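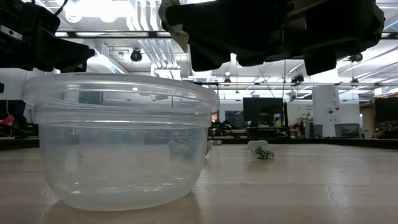
Subject: Re: [cell-practice] Clear containers and the start-of-run check

On 25 March 2021, the Akgate bench wrote:
> Draft 2 says both grippers must be parked above the rim of the
> tallest object before anyone reaches in. Does that include clear
> tubs? Our height check misses them about half the time.

Yes, it includes them. The rule is written for the tallest object on the table, whether the sensor finds it or not. At Staston we enter the rim height by hand for anything transparent and keep 40 mm over that. Small soft items don't need an entry – the tub sets the height for both arms.

Two changes I'd like in the next draft:

Section 36 should say "parked and held", as the Wurkberg wording does. Parked alone leaves room for an arm that is still under program control.

The note on tabletop damage should move up to the start-of-run check. A thin crack in the wood is fine to work over, but it should be logged so the next shift doesn't report it again.

Kamel still has the old sheet posted. Please swap it before July.

Staston bench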